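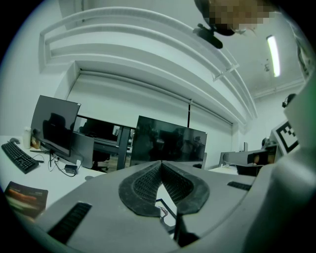 Casa Boonchu es un hogar de acogida infantil situado en Pirnport, en la orilla norte del estuario. Atiende a menores sin cuidado parental y a niños con discapacidad, y recibe durante todo el año a grupos de voluntarios extranjeros para estancias cortas.

Historia

El hogar fue creado por la maestra Jintana Thongsuk, que empezó alojando a 5 niños en la vivienda de su familia. El nombre procede del antiguo propietario del terreno, cuya viuda lo cedió con la condición de que no se vendiera ni se dividiera. En los primeros años el centro se sostuvo con donaciones de los comercios del puerto y con la venta de verduras del huerto.

Tras unas inundaciones que dañaron la planta baja, los dormitorios se trasladaron al edificio actual, en la carretera de Flavton. La nueva sede se inauguró el 19 de mayo de 2018. Thongsuk dejó la dirección en junio del año siguiente y fue sustituida por Somkiat Wongsuwan, que había trabajado en el hogar como educador.

Instalaciones

El recinto consta de 3 pabellones unidos por un corredor cubierto. El primero alberga la cocina y el comedor; el segundo, los dormitorios; el tercero, las aulas y una sala de fisioterapia. El huerto ocupa la parte trasera y llega hasta el canal. El agua procede de 2 pozos, el más antiguo de los cuales se utiliza solo para riego.

Actividad

Los niños en edad escolar asisten a la escuela pública de Pirnport. Los que no pueden desplazarse reciben clase en el propio centro por las mañanas. La fisioterapia fue organizada por Theano Kontogiannis, que residió en el hogar durante dos temporadas y formó al personal local. Desde su apertura, la sede de la carretera de Flavton ha acogido a 123 menores.

Voluntariado

Los grupos se alojan fuera del recinto, en una pensión cercana al mercado, y permanecen entre una y tres semanas. Colaboran en las comidas, en el huerto y en los juegos de la tarde. Las visitas a los dormitorios no están permitidas. El programa lo coordina Rūta Sproģis, autora también de la guía que se entrega a los participantes antes del viaje.

Véase también

Pirnport
Acogimiento residencial
Voluntariado internacional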